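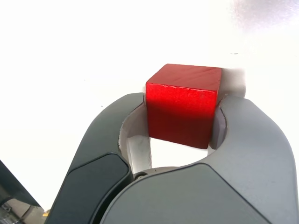
A red wooden cube, with the paint worn pale along one edge.

The return of the plain painted block to the nursery shelf has been slow, and it began with the schools. For much of the last generation, makers of wooden toys supplied a small and loyal market of parents who could pay more for a set of cubes than for a plastic garage with lights. Classrooms bought what the catalogs offered, and the catalogs offered less wood each year.

That has changed in the Stenska valley, where the Oseo Toy Works has made blocks, pegs and counting rods for three generations. The firm now sends most of its output to kindergartens and early grade schools. Its 317 employees work in a former furniture plant beside the river, and the town's bakery opens at 6 in the morning to serve the first shift.

The appeal of the material is partly a matter of repair. A block that has lost its color can be sanded and painted again. Oseo accepts worn sets back from schools each May and returns them before classes resume in the fall. Teachers are asked to remove paper labels first, a request that is printed on every box and widely ignored.

Color is a more difficult subject than visitors to the works might expect. The company kept to the same six shades for decades, and any proposal to alter them was met with letters. When the yellow was warmed slightly to suit a new water-based paint, several schools complained that their old and new sets no longer matched. The firm now holds a small stock of the earlier shade for customers who ask for it.

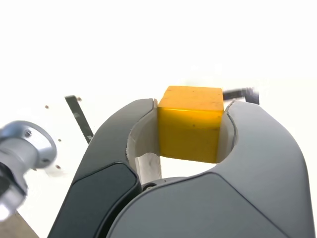 Yellow, the shade most often discussed by buyers, on a painted-looking cube with small dark specks.

Size has been settled for longer. The standard cube is cut so that a child of 3 can lift it with one hand and stack it without help. Larger hollow blocks are made for floor play, but they are costly to ship and few schools order more than a single crate.

Competition comes chiefly from Vostach, across the mountains, where beech is cheaper and the mills are newer. Relations between the two towns are cordial. They share a trade fair, held in alternate years, and they buy their paint from the same supplier, Tetteh, whose agent visits both on the same trip.
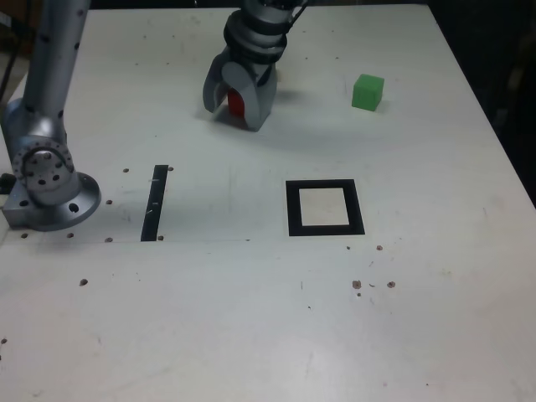 The longer concern is timber. Beech grown on the upper slopes is slow to mature, and the stands planted after the war are nearly cut. The district forestry office has begun to replant with a mixture of beech and maple, although the maple will not be ready for the present owners to use. Oseo has tested it on a limited run of counting rods and found that it takes paint well but splits more readily at the corners.

Management has made no decision on wider use -- the matter will be taken up again when the next cutting permits are issued. Until then, the order books are full through the winter, and schools placing a first order are advised to allow six weeks for delivery.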